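Clitix Saturday talks, Hundemdale branch room
Aug 23, 2025
Speaker notes: What's in the bag, what goes in the box
Lilian Mohamedi

Wait for people to sit down. Don't start with the joke about the biscuit drawer, it fell flat in February.

Hi everybody, I'm Lilian, I do the snack cupboard at Torkora (among other things, but the cupboard is what people know me for). We've got 70 people on our floor and one tabletop where it all gets unpacked. I'm going to talk about moving snacks out of the bag they came in and into boxes with lids, and about the bit I got wrong for a long time, which was throwing the bag away too fast.

Ask for a show of hands: who moves their snacks into boxes at home? Who could tell me when the stuff in those boxes was bought? Give them a second to laugh.

So, my first year. I loved a clean shelf. Everything came out of its bag the minute it arrived and went into a white box, and the bags went straight in the trash. It looked great! Then a colleague with a nut allergy came and asked me what was in box number whatever, and I had no idea. None. I stood there sniffing it. We ended up tossing the whole shelf that afternoon, and I added up the receipts later and it came to 145 dollars. That was my lesson, and I still get a bit hot in the face telling it.

(Slow down here. Drink some water.)

What I do now is read the bag first. Turn it over, turn it sideways if you have to, and find the panel. A lot of our snacks come from an Asian grocery wholesaler, so plenty of the printing is in Chinese, and I don't read Chinese. I've learned to pick out a few bits all the same. There's often a line for where it was made, a line for the food license, and a service phone number. A phone translator does okay on the rest if you flatten the plastic and get away from the ceiling light, since shiny bags throw the light right back at you.

Next two slides, click through without talking too much.
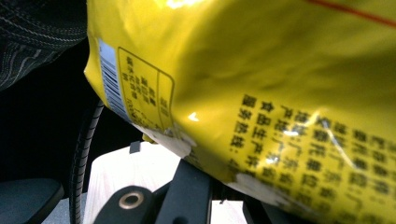
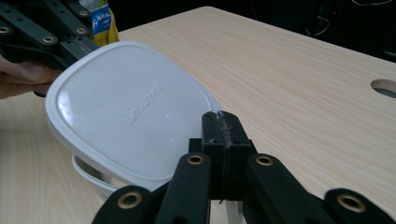 Slides 6 and 7: the yellow bag with its small print, then the white box with the lid on.

Start with the bag. The part I want people to look at is the block of black print on the lower right. One of those columns starts with the service hotline, and farther over you can find the place of origin, Guangdong. The little panel with the rounded corners is where I'd go looking next, and you'd need to get a lot closer than this to read it. Point out the barcode strip too. I cut that piece off along with the panel and keep both together.

Then the box. White, big flat lid, rounded corners, and it says QUALITY LIFE right across the top in raised letters, white on white, so half the room won't spot it until I say so. I like that kind of lid for one boring reason: you can stack on it. What I don't like is tape on raised letters. It peels up every time. So my label goes on the side of the box, low down, facing out.

Somebody will ask about clear boxes. Yes, they're nice, I have a few at home. At work I prefer white because the shelf gets sun until noon and I don't want my crackers sitting in it. Van Beek in the next building went all clear and they're perfectly happy, so go with what suits your shelf.

How I do it, short version:
Wipe the table.
Read the bag and cut out the panel and barcode.
Check the box is bone dry, inside the lid as well (I've skipped this and had soft rice crackers for a week).
Pour, don't scoop.
Panel goes in a sandwich bag, sandwich bag gets taped to the side.
Write the date you opened it. Big marker.

If there's time, do the story about the 84 sachets of soup. If we're running behind, skip it and go to questions.

Likely questions:
What about half-empty bags? Fold, clip, and stand the whole thing in the box. Lid on. Perfectly fine.
Do you wash the boxes between fills? Every time, warm water and soap, and air dry overnight.
Can I mix an old batch with a new one? I used to. Please finish the old one first.

Pass the sign-up sheet for the pantry swap before people get up for coffee. Take the marker pens back home with me this time.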